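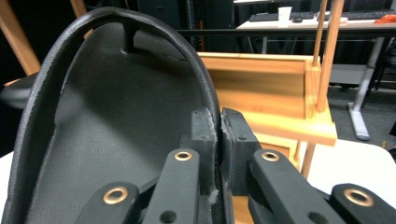 Minutes of the January meeting of the Plendby Luggage Library, held in the back room at 7.30 pm. Jeptoo Mfinanga took the chair, the other chair having been lent out. Eleven members attended and two sent apologies, one of them from an airport. The first business was the catalogue, which still uses the single word "case" for everything from a vanity box to a trunk. It was agreed that entries should say what a thing is made of and what its surface is like. Members were referred to the black moulded shell at the head of these minutes, pebbly on the rim and smoother inside with a faint leathery grain, as the sort of wording wanted. Members who feel that "black, quite nice" is enough were thanked for their years of service to the catalogue and asked to stop.

Minutes of the last meeting

Accepted, with one correction. Where the minutes read "Mr Dunmore offered to resign", they should read "Mr Dunmore offered to re-sign", this being the insurance form. Mr Dunmore said he had wondered why people were being so kind to him.

Matters arising

The wheel. A wheel was found in the corridor in November and has been on the windowsill ever since. It fits nothing we own. Pat moved that it be thrown away. Colin moved that it be kept, as something would turn up needing it the day after the bins went. Kept, by six votes to four, the chair not voting.

The sign. The new sign has gone up and says LUGGAGE LIBARY. The signwriter has offered to squeeze an R in at no charge. Agreed, on condition that we see a drawing first.

Money

The balance stands at £2,578, which is £244 more than at this time last year. Pat asked where the extra had come from. It came from late fees, and most of it from one household. It was agreed to send them a card.

The roof rent goes up in the spring. This is the rent for the room, but the landlord's letter calls it the roof rent and we have fallen into the habit. Jeptoo will write and ask whether we might have the walls at the old price.

Loans

There were 271 loans in the year. The most borrowed item was again the big green holdall, which has now been to Portugal more often than any member present. The least borrowed was the hatbox, with none. Sheila said the hatbox would come back into fashion. This was noted, as it was last year.

There was a long discussion of weight limits. The Biwott cabin bag is advertised as fitting every airline, and two borrowers have been made to pay at the gate. Colin brought a tape measure and showed that the bag fits if you take no notice of the wheels. The label on the shelf will be changed to read "fits, more or less, ask Colin". Colin asked for it to be changed to "ask Pat". Left as it was.

The Rilla trunk. Still on loan to the drama group, who are using it as a coffin. They would like it until the end of the run. Agreed, provided it comes back with nobody in it and the gold handles taken off.

Combination locks

Three cases came back locked over Christmas. The borrowers say they never set a number. Sheila has got into one of them by starting at 000 and carrying on through two episodes of her programme. The number was 418. She is willing to do the others but asks for a cushion. From now on all locks are to be set to the same number on return, and the number is not to be written in the minutes, unlike last time.

Offer from Venov

Venov have written offering us six suitcases at a discount, on the understanding that we put their name on the window. Members felt that the window was busy enough. Pat said six suitcases were six suitcases. The chair pointed out that the letter doesn't say what size they are, or what the discount is from. Jeptoo to reply with both questions and bring the answer to the next meeting.

Any other business

Mr Dunmore asked if members could please empty the pockets of cases before putting them back on the shelves. He has this month found a hotel key, half a sandwich and a birthday card to somebody called Ken. If anyone knows Ken, the card has ten pounds in it.

Tea. Colin is to buy ordinary teabags. The fruit ones were tried in a fair spirit.

The meeting closed at 9.10 pm. The next one is in February, same room, and members are asked to bring their own mugs.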